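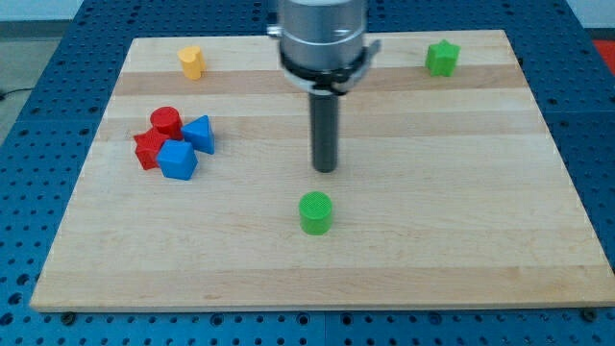 木の板の上のブロックと棒状ツール。緑の円柱はほかから離れた位置。

投稿者:Kellach制御メモ
9月

1/
テーブル上のブロックを棒で押して並べ替えるタスクの、ソフト側の作業メモをまとめて流します。ハードの話はほとんどしません。認識、計画、制御、ツールの順です。

2/
構成は前回の連投と同じ。認識がWimus、押し計画がTukness、アームへの指令を出す制御ノードがKellach。三つとも別プロセスで、メッセージでつないでいます。分けてあるのは、計画側が落ちても制御ノードが停止指令を出せるようにするためです。

3/
認識から。Wimusは色でざっくり領域を切って、そのあと輪郭で形を決めます。写真の緑の円柱みたいに周りが全部空いているものは何の苦労もない。マスクが一個出て、上面の中心を取って終わりです。

4/
困るのは左側の塊。赤の円柱、赤い立方体っぽいブロック、青の立方体、青の三角柱が固まっています。同じ色が隣り合うと領域がくっつき、一個の大きな「赤」として出てきます。しかも赤い立方体のほうは青の立方体の陰に一部隠れている。

5/
最初は距離変換とwatershedで割っていました。上から見ればそれなりに割れますが、斜めのカメラだと側面が上面と同じ色なので、円柱の側面が別の物体として数えられます。幽霊ブロックが出る。

6/
今は上面だけを先に探す方式です。テーブル平面の外部パラメータがあるので、板の面からブロックの高さだけ上げた平面に画像を投影し、その平面上で形テンプレートと照合します。側面は投影でゆがむのでスコアが落ちてくれます。

7/
ただしこの方式は、ブロックが傾いていると弱いです。青の立方体は少し傾いているし、三角柱は寄りかかっている。上面が想定平面に乗らないので、照合スコアが下がって「不明」扱いになります。

8/
「不明」は捨てずに、障害物として凸包だけ計画側に渡すことにしました。姿勢は分からないが、そこに何かある、という情報です。以前は捨てていて、Tuknessが何もないと思って棒を下ろす計画を出していました。シミュレーションで気づいたのでよかったですが。

9/
色の話をもう少し。板の木目は薄い金色の帯が横に走っていて、これが黄色のしきい値に近い。黄色のブロックは奥の左の角寄りにあって、手前より小さく写ります。面積フィルタを強くすると黄色が消え、弱くすると木目が拾われる。

10/
対策は彩度の下限を上げたことと、面積の下限を画像座標ではなく板座標で持つようにしたこと。後者が効きました。奥も手前も同じ基準で切れます。最初からそう書いておくべきでした。

11/
もう一つ、板の外側。青い穴あきテーブルが板の周りに見えているので、青のしきい値だとテーブルがまるごと反応します。板の輪郭でマスクを切り、内側だけ処理。マスクは少し内側に縮めてあります。右上の隅に見える赤いものも、これで一緒に消えます。

12/
次、計画。Tuknessは押し始めの点と方向と長さをサンプリングし、簡易な準静的モデルで結果を予測して、コストが一番低いものを選びます。1回に引く候補は201本。増やしても結果はほとんど変わらず、計算時間だけ伸びました。

13/
コストの中身は、目標位置との距離、ほかのブロックへの接触、板の縁までの余裕。縁の余裕は奥の星形で大事です。緑の星は奥の縁に近いので、手前から押す候補には大きな罰が付きます。

14/
星形は接触モデルも面倒でした。凹んだ部分に棒の先が入ると安定するのに、凸包で近似しているとそれを知らないまま、先端を押す候補と同じ点数を付けてしまう。いまは形ごとに輪郭点を持たせて、凹みもそのまま扱っています。

15/
黄色のハート形っぽい断面のやつも同じ扱い。丸い出っ張りを押すとよく回ります。回転の予測誤差はこれが一番大きい。直っていません。

16/
塊をほぐす動作は別モードにしました。普通の押しは一個を目標まで運ぶ計画ですが、塊に対しては「隣との隙間を増やす」だけを目的にします。短く押して、引いて、認識し直す。1回の押しは最大5cm。

17/
長く押すと一気に崩れるので早そうに見えますが、そのあとの認識が読めなくなることが多い。短く何度もやるほうが、ログを見るかぎり全体の時間は短いです。

18/
制御。Kellachは手先の高さを固定して、平面内の速度指令だけを受けます。棒の先は丸いので、高さを下げすぎると板をこする。押し中の高さは板から5mmにしました。

19/
高さの基準は起動時に一度だけ取っていましたが、板の四隅で測り直して平面を当てる形に変えました。板がわずかに傾いていると、手前で合わせた高さが奥で合いません。

20/
接触検出は外力推定のしきい値です。押しているあいだは当然力が出るので、単純なしきい値だとすぐ止まる。移動中と押し中で値を切り替え、切り替えは状態機械の遷移でしか起きないようにしました。以前はパラメータを実行中に書き換えていて、戻し忘れが2回ありました。

21/
認識と制御の時刻ずれも直しました。カメラ画像の遅延が68ms。腕が動いている最中の画像で棒のマスクを作ると、一つ前の位置を隠すことになり、本物の棒が黒っぽい物体として残ります。画像の時刻に合わせて関節角を補間するようにしたら消えました。

22/
最後にツール。記録再生用のビューアLạiに、候補の押しを矢印で重ねる表示を足しました。選ばれたものだけでなく、落ちた候補も薄く出します。なぜその押しを選んだのか、数字の表を見るよりずっと早く分かる。

23/
Lạiでは、コストの項ごとに矢印の色を変えられます。縁の罰が支配的な候補だけ見る、接触の罰だけ見る、など。星形の重み調整はほぼこれだけでやりました。

24/
残っている作業。傾いたブロックの姿勢推定、黄色の回転誤差、不明物体の凸包が大きすぎて候補が減る問題。最後のは、複数フレームで重なった部分だけ残せば縮むと思います。土曜に試します。

25/
設定ファイルの書式が少し変わりました。面積の下限が板座標の単位になっているので、古い値をそのまま入れると何も検出しません。更新する人はそこだけ注意してください。

最近の連投
・外力推定のしきい値をどこに置くか
・Tuknessのコスト関数を書き直した
・Lạiでログを並べて再生する
・板座標とカメラ座標の変換メモ
・Wimusのテンプレート照合を軽くする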